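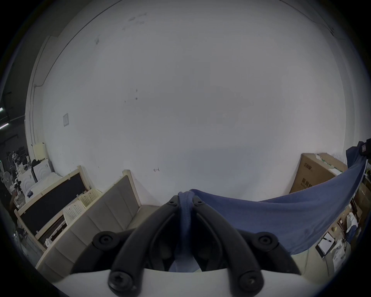 Handheld gripper build, session 2 notes

Bring: your finger set, hex keys, the printed base plate, one cloth you don't mind getting grease on. Laptops stay in bags until the mechanics work.

Where we are. Everybody should have a base plate with both linkages on it by now. If the linkage still binds, fix that first. Don't move on to cloth with a sticky linkage, you will blame the fingers and reprint them for nothing.

Assembly order (same as the Drulex drawing sheet, just shorter)

Pivots first, loose. Then links. Then fingers. Tighten last, from the base out to the tips. Hex screws only, no Phillips from the junk drawer. Tighten till the play goes, then back off a hair. Finger should drop under its own weight when you tilt the body. Doesn't drop = too tight, or there's a burr in the pivot hole. Clean it with a drill bit held in your fingers, no power drill.

Tips have to meet. Close slowly over a sheet of paper and pull. If the paper slides out one side, the fingers are twisted. Loosen one pivot, square it up, retighten, try again. Most of last time's trouble was exactly this.

Soft fingers vs stiff ones. The hollow channel on the inside lets the finger bend round what it holds. Good for cloth, and OK for a pen. Bad for anything heavy, the tip peels open. The Dorex finger file is a bit thicker at the root and does better with weight, but it is slow to print: 375 minutes for the pair on the Ellano printer in the workshop. Start it before you go home.

Cloth, why bother

Cloth has no fixed shape. You can't measure it once and be done. A grip point that was fine a second ago is now under a fold. So pick on a ridge, never on a flat bit. Approach from above with the tips open wider then you think, close, wait, lift. The wait matters, the fingers are still settling.

A soft surface under the cloth changes things again. On a table the tips stop hard. On a matress they push in and the cloth goes down with them. 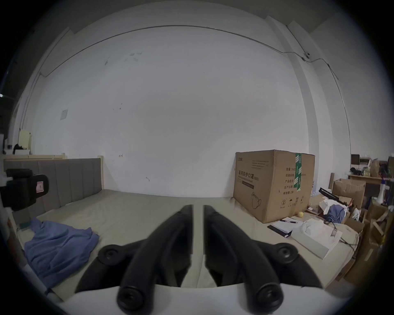 So practice on both, hard first. Do the bed one at home if you have the room, the workshop only has benches. Keep other stuff nearby, paper, a box, whatever. A clear surface teaches you very little about where your linkage arms swing out to. They stick out further than the fingers do, and they catch on things.

Drill for the week

Pick up the cloth from a crumpled pile, lift it clear, lay it down, let go. 29 tries, write down every one. Columns: where you gripped, did it hold, did it drag anything with it. Don't skip the bad ones. A log with no drops in it is not much use to me.

Then same again with the cloth pulled out sideways. Sideways load is what loosens the base screws. Check them after.

Camera mount. Not before the drill is done. When you get there, use the Yang bracket, the short one. Fingertips need to stay in view both open and closed. Check both before you glue anything!! Route the cable behind the hand, zip tie at the wrist, leave slack.

Filament: the shared spool is down to 400 grams so no test cubes please. Sand the fingers you have.

Next session: reading the logs, then the trigger spring. Bring the log on paper.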